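Opinion | Home Tech | Robots
14 comments — 37 shares

Would you pay 400 quid to watch a robot tidy a room that doesn't exist?

Dec 24, 2023

I did, back in June, and I've been arguing with my brother-in-law Aled Vaughan ever since. He thinks I've been had. I think I've bought the most sensible thing in the whole home robot business, though I do have a few moans, so bear with me.

What I've got is a year of Penora, the practice software from Skallitz. You choose a room, you choose an arm, you write your bit of code or record your moves, and off it goes on your own computer. The real arm they sell alongside it starts at 800 pounds, and that's before you've bought a table strong enough to bolt it to. Aled went straight for the arm. He's had two sets of fingers off it already (the second lot went when he drove it into a radiator, full tilt). Mine has hit all sorts of things and it hasn't cost me a penny!

My view is simple enough. Anyone selling an arm to ordinary people ought to put the pretend version in the box for nothing. You wouldn't let somebody learn to reverse a caravan by handing them the caravan. Yet the usual way is to sell you the metal first and then offer the software as an extra, with a separate login and a renewal date you'll forget.

Now the moans. The manual is dreadful, it seems to have been written for people who already know it. Saving takes an age. And most of the early rooms are far too neat — one cube, one table, nothing else, like a dentist's waiting room with the chairs taken out. You get very good at picking up a cube and then you're no use anywhere a person might live.

The attic room is where it starts to earn its money, and I wish they'd put it first instead of burying it in the second room pack. It's got a sloping ceiling with a skylight, a chest of drawers, a big black desk with things left lying on it, an office chair, even bits on the floor. It's much more like my own back bedroom, and I've spent whole evenings in there trying to get the fingers down to the desk without clouting anything.

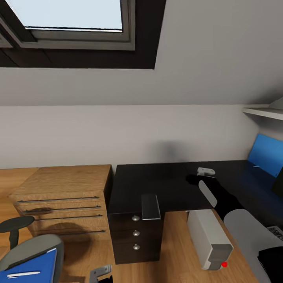 Aled says none of that counts until you've done it with a real desk, and I'll give him half of that. Pretend light is kinder than the stuff that comes through my window, and pretend furniture doesn't wobble. But I'd still sooner turn up to the real thing with a few hundred bad attempts behind me.

Would I renew? At this price, yes, grudgingly. If Skallitz put it up again I'll be off to try Lastunby, who do a monthly plan, though I hear their rooms are all kitchens. And please, somebody, rewrite that manual.

Meirion Powell

More like this
Ndlovu starter arm: good elbow, noisy wrist
Should you lease a robot mower?
Lastunby's monthly plan, a first look
Letters: your worst robot vacuum stories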